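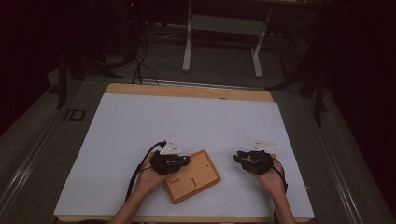 Most of the lost time on the Adudel cell last year came from the bench and the cables. The arms themselves gave very little trouble. I want to spend this talk on the boring side: how we set the cell up in the morning, what we check during the day, and what we do when something comes loose. Start with the operator's side, where someone puts on the two black hand units and works over the white board with the small wooden tray between their hands. Each unit has its own cable, and each cable needs slack. If I could get one point across today it would be the slack.

(Say who I am. Ehsan Alipour, I look after the cell at Zadville. I didn't design it. Questions at the end, but stop me if a term makes no sense.)

## What the cell is

- Two halves: the operator bench and the arm bench. Adudel is our name for both together.
- The operator does a small part-handling job by hand. The arm bench gets the same tray and the same parts.
- Imrie is the script that starts everything and writes the log. When I say "Imrie complained," I mean it stopped the start-up.
- We moved into the current room in July. Some of the older notes still describe the old layout. Ignore them.

## Morning setup

Go slowly here. People want to write this down.

1. Power off at the strip. Look at the bench before you touch it.
2. Wipe the board with a dry cloth. No spray, it creeps under the edge.
3. Push on each corner of the board. It should not rock. If it does, tighten the fixing at that corner and push again.
4. Put the tray down and check that it sits flat. It can sit at an angle to the board. We stopped squaring it up when we found that operators turned it anyway.
5. Lay out the hand unit cables before anyone puts the units on.
6. Power on, start Imrie, wait for both units to report.
7. Straps last.

Mention that step 5 used to be step 7. People put the units on, then tried to sort out the cables with their hands full. We broke two connectors that way before we changed the order.

## Cables

Longest section, keep it moving.

The left cable is thicker and it pulls. Let it come off the unit in an open curve and run down across the board toward the operator. The right one is thinner and goes along the outside of the hand and wrist. It weighs less but it catches on sleeves, so we ask for bare forearms or sleeves pushed well up.

Test for slack: reach to the far edge of the board with both hands, then bring them back and cross them. You should feel no tug at any point. If you feel one, stop and lay the cable out again. Don't just get used to it. A steady tug shifts the unit on the back of the hand a little at a time, and then the log slowly drifts and everybody blames the software.

Behind the bench is the other problem. Cables come down from above and spread over the floor, and I won't pretend ours is tidy. The rule is that nothing crosses the line between the chair and the door. If you have to move a stand, tell the next person in the book.

## The plates on the hand units

Each unit has a small white triangular plate on top. Don't lift the unit by its plate. We keep the units shell-down in foam so that nothing presses on it. Clean the plate with a dry cotton swab. If one feels loose, take the unit off and put it on my shelf, even if Imrie is still happy.

## Fault I want to walk through

Log entry 3607. (Have the printout ready.)

- Operator said the left hand "felt late."
- Imrie had started clean with no warnings.
- We swapped the connector. No change.
- We swapped the whole unit. No change.
- On the third try I sat in the chair myself and did the reach test. The left cable was pinned under a table foot.

The repair took around 17 minutes once we knew. Finding it took most of the afternoon. That's why the reach test is now on the card taped to the bench, and why I ask people to do it sitting down.

## Weekly jobs

- Straps: check the stitching where they fold. Replace them in pairs.
- Tray: look for chips along the rim and for anything wobbling in the base.
- Metal parts: wipe them, and put worn ones in the Tullinum box. They go back to the shop for measuring.
- Stands: hand-tighten every leg.
- Rails at the sides of the platform: run a cloth along them and look for screws backing out.

## If there is time

Show the card and the book. The book is paper on purpose; people write in it with one glove off while they wait for Imrie. Pass it around and get it back before the break.

Spare straps are in the drawer under the printer. Ask for the order form if your group wants the same ones.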